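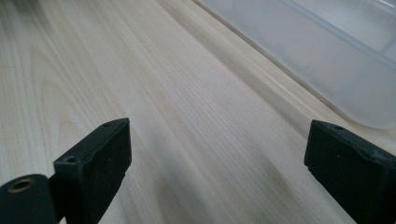

Jaqueline Hinojosa
Been watching the sale at Flultitz since January, and I have questions about the 70% off.

Jaqueline Hinojosa
Anyone who's bought so much as a footstool in Stumville knows the banner. Red letters, "must end soon". It was up at New Year. It was up at Easter. It came down for a bit when they cleaned the windows and then it went back up.

Jaqueline Hinojosa
I wanted a table. Nothing fancy, seats six, pale wood so the kitchen doesn't look like a cave. They had one called the Ruangrit at £213, crossed-out price £710. The label was very proud of that 710.

Jaqueline Hinojosa
Check the sum: 70% off 710 is 213. Fine, the maths works. My problem is with the 710. Who paid it? When? I'd like to meet them and see their kitchen.

Jaqueline Hinojosa
I asked in the shop. The lad was polite and said it was the "recommended price". Recommended by whom? "The supplier." And who's the supplier? It's their own range. They recommended it to themselves.

Jaqueline Hinojosa
Before the replies start: yes, I know there are rules about this sort of thing. I've also met a sofa advert before.

Jaqueline Hinojosa
So I started taking a note of the ticket each time I went past for milk. Now price never moved. The crossed-out price did. It was £599 in January, then £650, and it had got to £710 by the time the clocks changed. The table was getting more and more discounted while costing exactly the same.

Jaqueline Hinojosa
I don't think it's a bad table, by the way. £213 might be a perfectly fair price for it. But then put £213 on the ticket and let me decide. I'm a grown woman, I can cope with one number.

Jaqueline Hinojosa
Nuanchan Sitthichai replied that she used to do pricing for a carpet place and that the "was" figure got chosen after the "now" figure, working backwards from whatever percentage fitted the poster. I can't check that. Sounds about right though, doesn't it.

Jaqueline Hinojosa
Someone else says the shops only do it so we don't feel daft paying full whack. Maybe. I did feel a little flutter at "you save £497", and I'm a miserable so-and-so. I wasn't saving £497. I was being asked to spend £213.

Jaqueline Hinojosa
Then there's the countdown on the website. It said 4 hours left. I left the tab open, had my tea, watched something about canals, came back and refreshed. New countdown. 30 hours this time. Very generous of them.

Jaqueline Hinojosa
Opened it on my sister's phone and hers had a different number of hours again. Same table, same evening. Make of that what you will. It could be a fault on the site. It's a fault that only ever seems to hurry you up.

Jaqueline Hinojosa
And "only 4 left". It was 4 left in January as well. Either they're selling none of them or somebody in the back is very good at keeping it topped up.

Jaqueline Hinojosa
Also unimpressed by Gika, the add-on care plan they push at the till. Covers "accidental marks". Read the small print: it doesn't cover heat, pets, ink, anything "gradual", or damage you should have expected. I've had children at my table. I expected all of it.

Jaqueline Hinojosa
To be fair, a few people have said they claimed on Gika and got a new tabletop with no fuss. Good for them. I'd still like to see how many claimed and didn't. That figure isn't on the leaflet, funnily enough.

Jaqueline Hinojosa
A couple of you asked what I do instead, so:
Ignore the crossed-out price completely, cover it with your thumb if you have to.
Look up what similar tables cost in three other places, delivery included.
Go home. If the price has gone up when you go back, I'll eat my words.

Jaqueline Hinojosa
Delivery included is the big one. Flultitz wanted another £70 to bring it two miles, and £30 on top if you want it carried past the front door. I've not seen either of those with 70% off.

Jaqueline Hinojosa
No, I haven't bought it. Yes, we're still eating off the old one with the wobbly leg. A folded beer mat is doing the job and it was free, though I suppose I could tell you it was recommended at £12.

Jaqueline Hinojosa
If anyone has a receipt for a Ruangrit at the full crossed-out price, any year, any branch, send me a photo with your details blanked out. I'll post it here and say sorry to Flultitz by name. Replies are open.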